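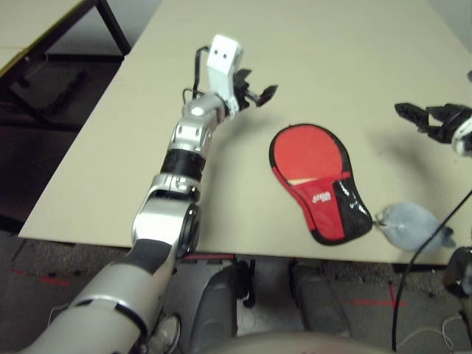 乒乓球拍和拍套的日常收纳与清理

这篇写给家里有一两块球拍、每周打一两次球的人。内容是打完球之后怎么擦拍、怎么装套、拍套怎么洗、挂件怎么挂，以及长时间不打时怎么放。专业队员对胶皮有自己的一套保养办法，可以跳过第二节。

一、先准备东西

需要的东西不多：
一块细纤维布，或者一块专用擦拍海绵
一小碗清水，凉的就行
两张胶皮保护膜，按拍面大小剪好
一把软毛牙刷，旧的可以
一点中性洗涤剂，只用来洗拍套，不碰胶皮
一张干净、平整的桌子

桌面要先擦一遍。胶皮会粘灰，桌上有饼干渣或者橡皮屑，放下去再拿起来就带走一层。浅色桌面比较好用，掉下来的砂粒和线头看得清楚。

二、擦球拍

1. 把球拍从套里拿出来，先看边缘。护边条如果翘起来，用手指压回去；压不住就撕掉换新的，不要用透明胶带绕。

2. 布蘸清水，拧到不滴水。从拍柄一侧往拍头方向擦，一个方向走，不来回蹭。反胶这样擦两遍就够了。正胶和长胶的颗粒之间容易积灰，用软毛牙刷轻轻扫，少用水。

3. 换一面，布也翻一面，再擦。

4. 拍柄单独用干布擦。手汗多的人可以用微湿的布先擦一次，再用干布跟上。木头露出来的部分不要弄湿，尤其是拍肩，也就是食指和拇指夹着的那一块。水渗进去木头会起毛，起毛之后只能用细砂纸磨，我用的是600目以上的。

5. 平放晾十分钟左右。不要晒太阳，不要用吹风机，暖气片上也不行。

6. 胶皮干了再贴保护膜。从拍柄那头开始贴，往拍头慢慢压，把气泡赶出去。有小气泡没有关系，有大气泡就揭起来重贴。保护膜脏了用清水冲一下，晾干接着用。

清洁剂我现在不太用了。以前用过一种泡沫的，喷多了渗到海绵层里，那块胶皮后来边上鼓起来一圈。要用的话，先喷在海绵上再擦，别直接喷胶皮。

三、装进拍套

拍套大体有三种：拍形套、方形套、硬壳套。家用最多的是拍形套，上圆下窄，一块拍正好。下面按拍形套说。

1. 把拍套平放在桌上，圆头朝外，窄的一头朝自己。

2. 拉链或者翻盖全部打开。很多人只开一半就往里塞，护边条就是这样刮坏的。

3. 球拍放进去的时候手拿拍柄，拍头先进，贴着套底滑到头。横拍柄长，进到底之后轻轻转一下，让拍柄落在窄的那一截里。

4. 合上之前看一眼保护膜有没有卷边。

5. 合好翻盖或拉链。带弧形翻盖的套，盖不严的话会从缝里露出一条木头，短时间放着没事，要放进背包就得盖好，钥匙最容易从这种缝里划进去。

6. 球放在外面的网袋里，不和球拍放同一层。网袋装得太满，球会被压扁，一般两个就够。擦拍的布也不要塞在里面，湿布捂一晚上，整个套都是味道。

两块拍放一个套，中间一定要隔一层，保护膜之外再垫一张薄泡棉。两块拍胶皮贴胶皮放久了会粘住，撕开时颗粒和表皮都可能受伤。

四、拍套上的挂件

小孩子的拍套上常常挂个毛绒玩具。球馆里大家的套子颜色都差不多，红的黑的一大排，挂一个东西认起来快。Siobhán Mulcahy带的儿童班就要求每个套上都要有记号，挂件、布条、写名字的胶布都可以。

挂的时候注意几点：

挂在拉链头上可以，但是玩具要轻，手掌心大小以下。太重会把拉链头拽歪，拉起来卡齿。

连接处用小的弹簧扣，或者细绳打死结。钥匙圈那种双层铁环边缘比较利，会磨网布。

装拍的时候先把玩具拨到套子外侧，不要压在套子下面。压着放，套子不平，时间长了拍面受力也不匀。

毛绒玩具要跟拍套分开洗。深色、灰色的看不出脏，其实和白色的一样要洗，一个月一次。

玩具掉毛的话就别用了，毛粘到胶皮上很难弄干净。

五、洗拍套

布面和网面的拍套一个季度洗一次，夏天打得多可以勤一些。

1. 掏空。里面的球、布、零钱、运动馆的存物牌都拿出来。把网袋翻过来抖一抖。

2. 摘下挂件。

3. 用干的软毛牙刷把拉链齿刷一遍，里面的砂子要先出来，沾了水就刷不动了。

4. 盆里放凉水，加几滴中性洗涤剂。红色的套第一次洗要单独洗，先用湿白布在不显眼的地方按一下，看掉不掉色。红黑拼色的，水里不要泡超过五分钟。

5. 用牙刷刷外面，印了商标字样的地方轻一点，来回刷容易掉漆。网袋只用手揉。

6. 清水过两遍，用毛巾包起来压水，不要拧。有硬衬的套子拧了会变形，变形之后拍头那里合不上。

7. 拉链全开，撑开倒挂，放在通风处阴干。外面干了里面未必干，把手伸进去摸一下底部再收。一般要一天一夜，冬天更长。

8. 干透后在拉链齿上抹一点蜡烛，来回拉几次。

硬壳套不能这样洗，用湿布擦外壳，里衬用粘毛滚筒滚一遍即可。

六、长时间不打怎么放

打算停一个月以上，例如一月份放假回家，按下面做：

擦干净，贴好保护膜，装套，平放在抽屉或者柜子里。不要立着，也不要在上面压书。

柜子离暖气和外墙都远一点。

不放车里。夏天的车里胶皮一个下午就能老化，冬天也会发硬。

潮湿的地方放一小包干燥剂，放在套子外面，不要放进去和胶皮贴着。

挂件可以留着，把它摆在套子旁边，不要折到下面。

重新开始打之前，揭膜，用湿布擦一遍，看看胶皮边缘有没有裂纹，用指腹按一按中间，没有弹性了就该换了。

七、几个常见问题

保护膜丢了怎么办？
用文件夹的透明塑料片剪一张，临时用几天可以。保鲜膜太软，贴上去都是褶子。报纸不行，油墨会印上去。

拍套里有味道怎么办？
多半是擦拍布或者毛巾捂的。先洗，阴干之后里面放一小包小苏打，过一晚上拿走，把粉末抖干净。不要喷香水。

拉链头断了怎么办？
穿一个回形针先用着，等有空去修鞋的地方换一个，比买新套便宜。Kieran Kavanagh的那只套换过两次拉链头，现在还在用。

孩子总是不装套就往书包里扔怎么办？
在书包里固定一个格子，只放拍套。回家以后桌上也固定一个位置，打完球先把套放在那儿，喝完水再来擦拍。步骤少一点，孩子才做得下去。我家只要求三步：擦、贴膜、装套，晾的时候去洗手。

本页更新于2022年11月15日，增加了第四节挂件的部分。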